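Can a Robot Do the Chores Yet? Your Questions, Answered
From the Wostora help pages

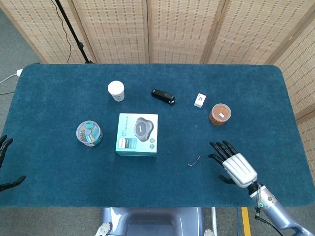
Office odds and ends on the felt mat, with the robot's hands at the near edge of the table.

We get a lot of mail at Wostora from people who would dearly love to hand over the tidying, and we do sympathize! These are the questions that come up most, with answers as plain as we can make them.

Can I buy a robot today that will clean up my desk?

Not one we'd feel good about recommending, I'm afraid. There are machines that can pick up a paper cup or a stapler and set it somewhere else, and on a good day it's a real pleasure to watch. But a desk is full of small decisions. Does the cup go in the trash, or is somebody still drinking from it? You settle that without thinking, and a machine has to be shown or told, usually more than once.

Which objects are easy and which are hard?

Boxes are friendly. They have flat sides, they hold their shape, and they mostly stay where you put them. A stapler is a bit trickier because it's narrow and hinged, and it may be lying at any old angle. Paper cups look easy until the fingers squeeze too hard. The hardest things tend to be the ones you'd never worry about yourself, like a thin bit of string or wire lying on a soft surface, where there's hardly anything to get hold of. Clear plastic tubs are a nuisance too, as cameras have trouble telling where the plastic stops and the table starts (if you've ever walked into a glass door, you'll understand).

Why give it hands with fingers? Wouldn't a simple clamp do?

For plenty of jobs a clamp does very well, and it's cheaper and easier to fix. Fingers start to earn their keep when the objects keep changing, or when the chore calls for a tool made for people. The price you pay is more joints, more wires and more things to go out of adjustment. Our friends at Drenitz pack the same two sizes of carton all day long, and they're perfectly happy with clamps.

How fast is it?

Slow, still! In our own tidying trial at the Saarela shop, we set out 10 small items and asked for all of them to go into a bin. A person finished in 35 seconds. The robot took much longer, and it needed help with 2 of the items. We were pleased with that, and we'd also say you shouldn't plan your shift around it.

What about shop-floor work?

That's where we'd look first. A workbench can be lit the same way every day, the parts can arrive in the same tray, and there's usually a person close by to step in. Sorting, loading trays and clearing a bench at the end of a job are all sensible things to try. Homes have stairs, pets, rugs and grandchildren — lovely to live with, hard to plan for.

Will it ever get to 100 percent?

People don't either, bless us. What matters more is what happens after a miss. A machine that stops and asks for help is far easier to work beside than one that carries on with an empty hand.

Is it safe to reach in while it's working?

Please don't. Pause it first, wait until both arms are still, and then move whatever you need to move. Keep sleeves and lanyards clear of the fingers, and run cords where they won't get underfoot.

Should I wait, or start now?

If it's for your kitchen, I'd wait. If you run a small shop and have one dull, repeating job in mind, it's worth a conversation. Write down what gets picked up, where it goes and how often it changes, and bring that list along. The folks at Ilach came to us with half a page of notes in pencil, and it saved everyone a good long afternoon.

Where can I see one working?

We open the Saarela shop to visitors again in March. Bring a few things from your own desk drawer if you like, nothing sharp or full of liquid, and we'll gladly let the robot have a try at them.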